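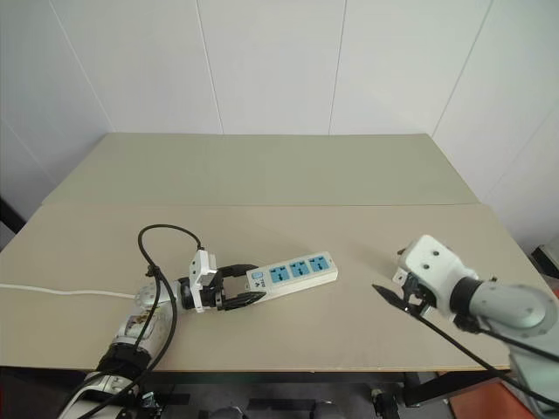
Most home offices grow one charger at a time until the floor behind the desk is a knot. Sorting it out takes an afternoon and very little money. These steps are for a normal desk against a wall, with a computer, a monitor or two and a lamp.

## What you need

- A power strip with a built-in breaker and a cord long enough to reach the wall outlet with slack
- Hook-and-loop cable ties (a roll you cut yourself is cheapest)
- Masking tape and a pen
- Adhesive cable clips
- A damp cloth and some rubbing alcohol

Skip zip ties. You will want to change something within a month, and cutting a zip tie next to a live cord is a bad habit.

## 1. Label before you unplug

Wrap a piece of masking tape around each cord near the plug and write what it belongs to. Do the other end too if the cord comes out of the device. Black laptop bricks all look alike once they are on the floor.

Shut down the computer, then unplug everything.

## 2. Check the cords

Run each cord through your fingers. Throw out any with cracked insulation, a loose plug or brown marks around the prongs. Don't fix them with tape.

## 3. Add up the load

Look for the wattage on each device or its power brick. If it only lists amps and volts, multiply the two. My desk looks like this:

| Device | Watts |
|---|---|
| Laptop charger and dock | 200 |
| Monitor | 50 |
| Lamp | 4 |

The limit is printed on the strip, usually on the underside. Stay well below it. Space heaters, coffee makers and laser printers go straight into the wall, and one strip should never be plugged into another.

## 4. Place the strip

Under the back edge of the desk is best if the strip has mounting slots. Hold paper against the back of it, rub a pencil over the slots and use the paper as a drilling guide. Check the thickness of the desktop first — a screw that comes out the top is hard to hide.

If you can't drill, set the strip on a shelf or on top of the desk against the wall. Keep it off carpet and leave air around it.

## 5. Route and tie

Plug in the large bricks first, at the ends. Wipe the underside of the desk with alcohol, let it dry, and stick up the clips. Leave enough slack for a monitor arm or a standing desk at full height.

Fold extra length into a loose figure eight and tie it in the middle. Tight coils strain the wire and can trap heat.

Turn things back on one at a time. Peel off the tape labels if you like. I leave mine on.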